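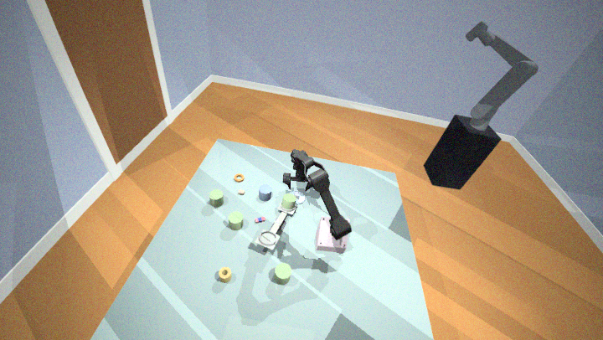

Skatent is the simulated half of the Trindeo manipulation set, and this page collects notes and one view from the February batch. The task family is sorting and placing with small parts, using a single arm bolted down near the middle of the workspace. Each episode starts from a generated layout and ends when the operator marks it as done or gives up on it. Cylinders are the main objects. In this layout there are four green ones and one blue one, and one of the green ones sits on the upper end of the long off-white tool, right under the gripper. The rings, one thin and orange, one thicker and yellow, are distractors for most instructions and targets for a few.

The batch holds 876 episodes from 21 layouts. All were driven by hand with a leader arm at the Losport office, mostly by Demyd Horobets, who also wrote the layout generator.

Notes on the batch

Objects. Positions are drawn at random inside a margin, so pieces can land close together. We kept those layouts as long as nothing overlapped at the first step. Green and blue cylinders have the same collision shape - only the material changes.

Background. The room has a wood floor, blue-gray walls and a dark reddish-brown door. A second arm, gray, stands on a black pedestal off to one side. It does not move in any episode and has no action channel. Models trained on the earlier plain room did poorly once anything else was in view, so the Fraser rooms are now the default.

Light. Direction and strength change per episode, never during one. Patches of light and shade across the tabletop are normal and should not be filtered out.

Instructions. Each episode has one written instruction, entered before recording starts. A typical one is "move the blue cylinder next to the yellow ring." Operators may use their own wording, up to 200 characters.

Failures. Dropped and knocked-over parts stay in the set with a failure flag. Episodes where the simulator itself went wrong, such as a part sinking into the table, were deleted and recorded again.

Known problems. In 7 episodes the gripper state is logged one step late. They are listed in the errata file and will be fixed in the next release. Joint readings in those episodes are correct - use them as they are and shift the gripper column by one.

Next batch: same arm, same table, taller objects.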